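Amham unit – stores and packing area – safety walk-round
Date: 2021-04-01
Walked by: Janka Gajdoš
Copy to: Anežka Sokol, Setitz office

1. Fire exits clear
Yes. They were clear in February too, for as long as it took me to walk past them. Pallet marks on the floor by the rear door suggest the usual state of things.

2. Extinguishers in date
Yes, all 8. Tags signed. Two of the signatures are in the same pen and hand as the order book, so I would like to see the contractor's sheet.

3. Racking, bay 2
Load sign says 80 kg a shelf. When I asked how anyone knows what is on a shelf, I was told "by eye". Fail until there is a scale.

4. Kjærgaard pallet truck
Passed by the supplier. The left wheel still drags. I have marked it as a pass with doubts, if there is such a thing.

5. Prindex near-miss log
No entries since February. Either this is the safest store in the county or the log is not being filled in – I know which I believe.

6. First aid box
Full. Eye wash sealed.

7. Tubs and bins
Sound, with one comment at the end.

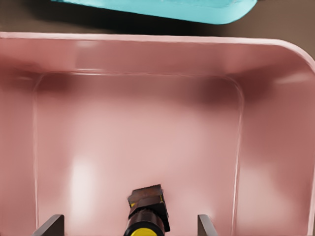
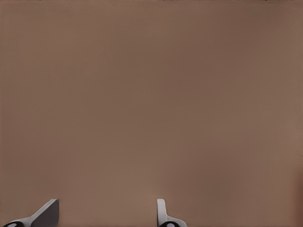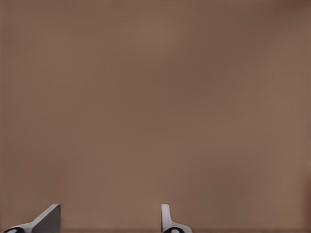

Manual handling came next, and I was shown the training sheet with a full set of ticks. I then watched two people lift with bent backs, so the ticks mean little to me. The sheet also says "grip the container firmly" without saying where. On a pink bin like the one in the first picture, with its thick rounded rim, people will take hold of the rim, so the sheet should say whether that is allowed at full load. Anežka to rewrite and send to me before the next walk-round.

Items 3 and 5 stay open.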